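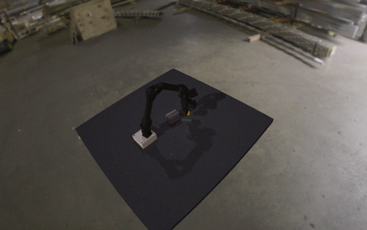 1/ Notes on how the admissions rules at Vulham change for the coming intake. I've read the full document so you can read the parts that apply to you. Correct as of January 22, 2021.

2/ The interview is dropped for all undergraduate courses except nursing and teaching. It was worth 20% of the score. That weight moves to the written statement, which goes from 10% to 30%. School grades stay at 70%.

3/ The statement limit is now 761 words. Yes, an odd number. It is the old limit for the statement plus the old limit for the supplementary answer, added together. The form counts the title and any footnotes. Paste from a plain text editor, as curly quotes have been counted as separate words.
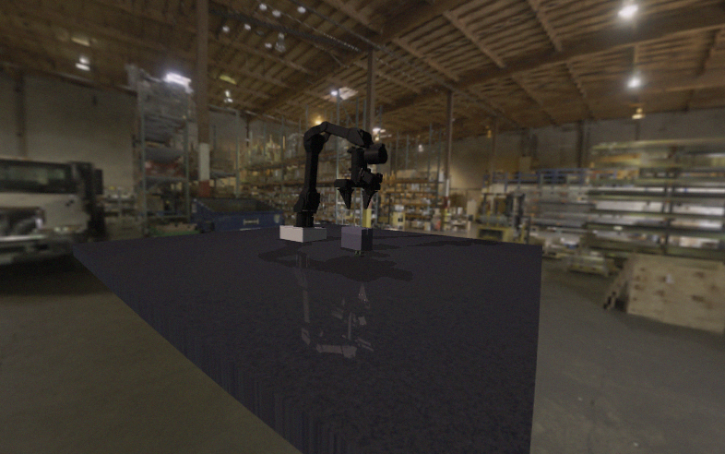 4/ Transcripts. Paper copies with a stamp are no longer needed at the first stage. A scan is enough, one PDF, all pages in order. The stamped original is asked for only after an offer, and you get 38 days from the date on the offer letter – the date on the letter, not the date you open it.

5/ Applicants from outside the country use the Sesach portal as before. Everyone else uses the main form. If you have an account on both, close one before submitting. Two open accounts will put the application on hold until the office merges them by hand.

6/ Places: 1363 across all faculties, the same total as last year. The split has moved a little. Engineering gains, modern languages loses. The table is in annex B, and the column headed "reserve" is included in the total.

7/ Bursaries. The Bakos bursary now has its own form and its own closing date, in November. The Wisero award is still assessed automatically from the main form. Do not send a separate letter for that one.

What to have ready before you open the form:

– Transcript as a single PDF
– Statement, final version, saved somewhere other than the form (it logs you out after half an hour)
– Name and email of one referee, down from two

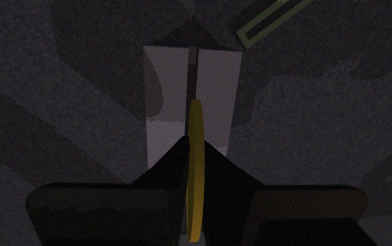 – Course codes for your first and second choice, from this year's list. Several have changed and the old ones are rejected without an error message.

8/ Questions on the scoring go to Jarmo Savolainen in the admissions office. Questions on the form itself go to the help desk. Quote your application number in the subject line to either.

9/ Correction to 4/: the 38 days include weekends and public holidays. Section 6, second paragraph.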